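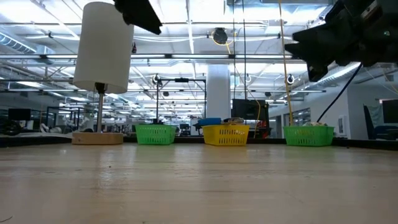
Vasilică Dobre writes that the attitude form has to go out before the case summary, and that anyone who does it the other way round is measuring the summary. I have my doubts about plenty in this kit, but on that point the order of the steps below follows the comment.

Stosmont Mock Jury Kit – Set-up Guide
2020-08-06 | By the Juden desk
Filed under: Psychology & Law, Classroom Kits
Home | Guides | Scoring | Errata

Section 4. Preparing a session

1. Open the Baxter packet and check that every juror form has a matching ballot number.
2. Hand out the attitude form. It has 80 items. Allow 40 minutes.
3. Collect all attitude forms before anyone sees the case.
4. Hand out the case summary (2,000 words, Jonden version). Don't read it aloud.
5. Have each juror mark a private verdict and a confidence rating from one to seven.
6. Seat the jurors in groups and start deliberation.

Note: The packet says the attitude score "predicts verdicts." It was built on 1,795 completed forms, nearly all from students, none of whom had ever sat on a jury. Treat the score as a description of how people filled in a form on one day.

Caution: Do not tell jurors their scores before step 6. They will argue about the score and forget the case. 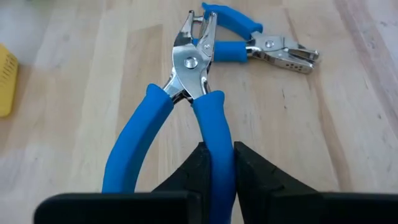

Couldn't we skip the private verdict and save the time? We've run it both ways and the final votes came out the same.

Same final votes, maybe. Without step 5 you can't tell who moved during deliberation, and that shift is the only result in this kit I'd put much weight on. Leave it in. If you are short of time, drop the second half of the attitude form and say so in your write-up – a shortened form can't be compared with the printed norms.

7. Stop deliberation when the group agrees or the time limit is reached. Record a hung jury as hung. Do not push for one more vote.
8. Collect second ballots, face down.

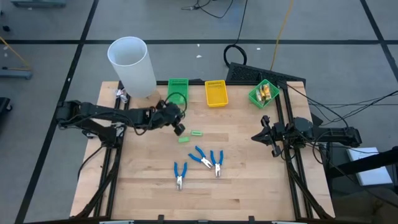
Second ballots are where most sessions go wrong, and the packet gives them a single line. Keep first and second ballots apart from the moment they come in, and match them by number only after the jurors have left. Baskets set out on the table will do for this, one per group. If your table is butcher block like this one, give each juror something firm to write on, because a ballot marked over a knot or a seam can be hard to read.

9. Enter the ballots twice, by two people, and compare.

Note: The November revision of the Jonden summary changes the judge's instruction on reasonable doubt. Results from the two versions should not be pooled, whatever the cover sheet says.

Previous: Section 3 | Next: Section 5, Scoring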